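Chapter 4
Fingers First: Building a Two-Finger Gripper at the Bench

The last chapter ended with a parts list and a choice of motor. In this one we build the end that touches things. Most home builders want to start with the arm, and most of them end up rebuilding it once they learn what the gripper weighs. The workshop at Brarau, where the projects in this book were put together, starts every build with the fingers.

A finger pair has three jobs. It has to open wide enough for the object, close without twisting, and hold without crushing. You can test all of this by hand, on a table, before any motor is wired. The Szalai pattern used in this chapter is a hand-held tool with two printed fingers. Each finger prints in one piece and takes 20 hours or less on a small machine. Print a spare pair while you are at it.

Expect a rough edge on the first pair. Small bumps along a rim do no harm. A bump on the face that meets the object does, and should be sanded flat before you go on. Check the fingers for angle too. With the tool held over a bare stretch of table, both tips should lean inward by the same amount.

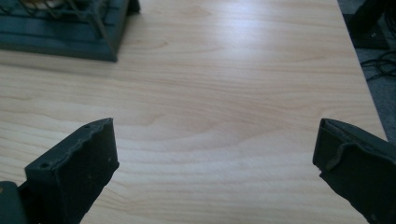

Builders at Pollska disagree with the order of work given here, and their shop notes say that fingers tuned by hand always have to be tuned again under power, so the motor might as well go in first. It is a fair point. Tuning under power is covered in Section 4.6, and readers who already own a motor driver may skip ahead to it. For a first build, the hand test is cheaper. A bad finger found at this stage costs one print.

You will need a kitchen scale, calipers, fine sandpaper and a set of test objects. The Revwood blocks from Chapter 2 will do, in the 200 gram and 600 gram sizes. Leave the 1,000 gram block on the shelf until the pads are fitted in Section 4.4.

4.1 Measuring the opening

Open the fingers as far as they will go and measure between the inner tips. Write the number down. Then measure again at the base of the fingers, and keep both figures for the worksheet at the end of this section.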